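4. Rows, stacks and what counts as a set

The previous section dealt with where tableware was kept between meals. This one deals with the shorter period in which it stands on a table or worktop, after it has been taken out and before it is used, or after drying and before it goes back in the cupboard. We call any group of items left standing like this a layout. The diaries from the 20 households in Skistotville recorded 1527 layouts. A layout had to hold at least two pieces of tableware and had to be left alone long enough for the diary keeper to write it down, so a pile of plates carried straight from the rack to the shelf does not appear.

4.1 Rows

Bowls were put in rows more often than any other kind of item. Plates were nearly always piled up, and mugs were left in loose groups with the handles pointing in whatever direction they had been set down. Bowls fell between the two. When they were the same size and plain, they tended to be stacked. When they differed in colour or pattern, diary keepers were more likely to stand them side by side, and several wrote that they wanted to see what they had before deciding which to use.

The rows were seldom straight in relation to the table. Most ran at a slant, starting near the person's hand and moving away towards the far edge. A diary keeper who was asked about this at the follow-up visit put it down to reach: the first bowl goes where the hand is, the next one goes past it, and the arm swings outward as it stretches. We did not measure the angles, and the drawings in the diaries are too rough for that, but the slant comes up in so many of them that it seems worth reporting.

Spacing was tight. Bowls in a row were usually drawn touching or close to touching. Wider gaps appeared mainly when something was to be put between the bowls, such as a spoon or a folded napkin, or when the bowls had been filled and were to be carried off one at a time.

4.2 Colour and pattern within a row

Two features decided whether people spoke of a row as one set. The first was the colour of the outside of the bowl, and the second was the pattern. We had expected the outside colour to matter most, as it is easy to see from across a room. The answers were more mixed than that. From a seat at the table, or standing over it, people look down, and a decorated top then takes up much more of the view than the side does.

The three bowls in Figure 2 are a fair case of the difficulty. Two have yellow outsides and one, in the middle, is a muted teal-grey. All three have blue plant patterns on white. Sorted by outside colour they are a pair and an odd one. Sorted by pattern they can be taken as three of a kind, although the middle one is more densely covered and the nearest has small touches of yellow among the navy leaves and flowers.
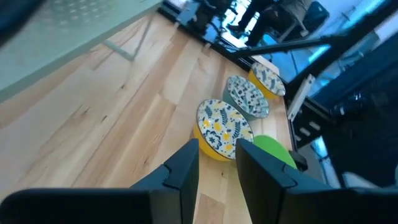 Garnora Home Objects Study
Skistotville, July

Figure 2. Bowls in a slanting row on a light wooden table, with two outside colours and blue plant patterns on white.

Groups like this one were described in three ways in our material. Some people used the word "set" without any hesitation. Some said "the flowery ones" or "the blue ones", which treats the pattern as the thing that holds them together but stops short of claiming that they were bought or made as a set. A smaller number named the two colours and left the pattern out altogether. The same person could move between these in the course of one diary. In one household the bowls were "the set" when they were being put out for visitors and "the yellow ones and the other one" when somebody was looking for a missing piece.

We also found that the place of the odd colour in a row was not left to chance as often as we had assumed. Where a row had three bowls and one differed, it was commonly drawn in the middle. Diary keepers gave different accounts of this. One said it looked better, one said that it stopped the odd bowl from seeming left over, and two said they had not noticed. With four bowls or more the habit faded, and the colours were either alternated or not ordered at all.

4.3 Things beside the row

A layout is rarely made up of one kind of object. Bright single-colour pieces were often drawn next to patterned ones, and the diaries treat them as belonging to the meal but outside the set. In Figure 2 there is a bright green round item, probably a plate or a lid, close to the nearest yellow bowl. In the diaries, a plain piece in a strong colour was hardly ever counted with patterned bowls when the diary keeper wrote down what was on the table. It got a line of its own, or it was added at the end – "and the green one" is a typical entry.

Small items that had nothing to do with eating also turned up in the drawings: keys, a battery, a stub of pencil, a bottle top. Diary keepers had been told to draw whatever was there, and most did, but written lists left these things out more often than not. For this reason we relied on the drawings when the two disagreed. The lists are a better guide to what people thought the layout was for.

4.4 The table surface

Pale wooden tables were the most common surface in the study, followed by patterned wipe-clean cloths. Where the wood had strong knots and streaks, some people said that they avoided putting the plainest crockery directly on it and used a mat. None said this about decorated bowls. On a cloth with its own pattern the position was reversed, and the decorated bowls were the ones that people thought looked wrong.

We can say less about whether the grain or the joins between planks affect how a row is placed. The Skornard pilot, which came before this study and used a single shared kitchen, suggested that people line up plates with the edge of a plank if there is a clear one to follow. In the Skistotville diaries plates did sometimes follow the planks, but rows of bowls usually crossed them. The pilot had only a few layouts with bowls in them, so the two results can hardly be compared.

4.5 How long layouts stood

Most layouts made before a meal were gone within roughly 60 minutes. Those made after drying lasted longer, and in some homes a row of bowls at the back of the worktop was as good as permanent. The diaries began to list it each day in the same words until the keeper gave up and wrote "as before". We counted these repeats only once, at the first entry.

Standing rows of this sort were made up of the bowls in heaviest use. They were not the best ones and were seldom a full set. When asked, people tended to say that the cupboard was full, although in several of the homes we visited there was room on the shelf. A more likely account is that a bowl used every morning is less trouble to leave out. Decorated bowls were left standing more than plain bowls of the same size, and here the reason given was simply that they were nice to look at.

4.6 Terms used in the rest of the paper

Following Sugawara, the coding scheme we adapted for this work, we keep "set" for items that share both outside colour and pattern. Items that share a pattern but differ in colour are called a "family". The bowls in Figure 2 are coded as a family on these terms, with the two yellow ones marked as close members. Coders were told to judge pattern by its general kind and main colour, and to ignore how densely it covered the surface. Plain items standing near a set or family are coded as "company" and take no part in the matching measures in Section 5.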